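Florêncio Figueiredo
Jul 18, 2026

1/ Clearing a table after a snack break. I do this most days and I have opinions about the order.

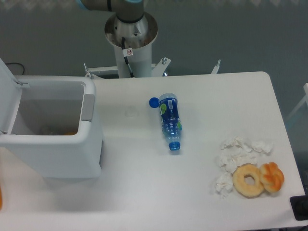 2/ What goes in the bin first, the tissues or the bottle?

The tissues. They're light, they roll off the edge if you bump the table, and you don't want them soaking up whatever is left in a bottle.

3/ Bread and pastry come next. If it's been out on a bare table with used tissues next to it, I throw it out. A donut costs less than a day off sick.

4/ If you want to keep the food, put it on a plate before you sit down. A paper towel folded in half works too.

5/ Bottles last. Empty it in the sink, cap back on, then recycling if your building has it. Ours takes plastic in room 46, down the hall – the bin by the elevator is trash only, whatever the label says.

6/ A small rectangular bin beats a big round one for this. You can set it right on the table and sweep crumbs straight in with your hand. Wipe the bottom of it now and then.

7/ White tabletops show everything. I use a damp cloth first, then a dry one. Rings from cups take a little baking soda on the cloth and 20 seconds of rubbing.

8/ Someone asked about the Kanis spray. I used it until the bottle ran out and went back to dish soap and water. Same result on a smooth top, less smell.

9/ Do the corners. Sugar from donuts ends up there and goes sticky by the next morning.

10/ Liner bags are on order from Travora, due in August. Until then I'm rinsing the bin out at night and leaving it upside down to dry.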